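Chapter 4
Drying: Getting the Water Out

I ruined my first wool jumper at the age of nineteen, in a launderette in Plivville, and I did it with a dryer. The washing had gone perfectly well. I'd read the label, picked the cool cycle, used the right soap and felt very pleased with myself, and then I bundled the lot into a hot drum and went off for chips. What came out would have fitted a teddy bear. My flatmate Godfrey Magesa kept it on his windowsill for two years (he put it on a jar of pens) and I've been careful about drying ever since.

Most books on looking after clothes spend page after page on washing and then give drying a paragraph at the end. I think that's the wrong way round! Plenty of the shrinking, fading and bobbling that people blame on the wash happens afterwards, when the cloth is being heated and tumbled. So drying gets a whole chapter, and it's a long one, so put the kettle on.

We'll start with where the water goes. A cotton towel fresh from the washer holds water in two ways. Some sits loosely between the threads, and a good fast spin throws much of that out. The rest is held inside the fibres themselves, and no amount of spinning will shift it. That part has to evaporate, which takes heat, moving air, or a good deal of patience on a line in the garden. Try Activity 4.1 before you read any further, as it makes the point better than I can.

Activity 4.1
Weigh a dry bath towel on the kitchen scales. Wet it, wring it by hand and weigh it again. Mine came to 900 grams after wringing, and I'd wrung it until my wrists ached. Now spin it in a machine and weigh it a third time. Write down all your results and keep them, because we'll use them again in section 4.3.

A tumble dryer does a simple job. It warms some air, pushes it through the clothes while the drum turns, and carries the damp away. The turning matters as much as the warmth. Clothes need room to lift and fall so the air can get between them, and when I stuff a drum full (I still do it, usually in February when the line's no use) I end up with a hot ball that's soggy in the middle.

Before loading, I sort the basket. Towels and jeans take ages, thin shirts hardly any time, and anything with a bit of wool in it goes on the airer. Then I shake each piece out, check the pockets and look at the lint filter. On many front loaders it's by the bottom lip of the door opening, behind a row of slots, and you'll want to find yours before you start section 4.1.

Words to know in this chapter: lint, load, spin speed, residual moisture, airer.

Figure 4.1 A front-loading dryer with its door open and a basket of clothes close by. The slotted lint filter grille is near the bottom of the opening.
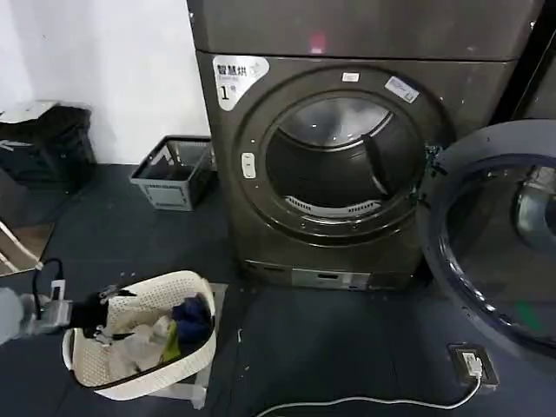 4.1 Cleaning the lint filter

Lint is just fibre that has rubbed off your clothes, and every load makes some. Clear it after each use with dry fingers or a soft brush, and put the filter back before you press start.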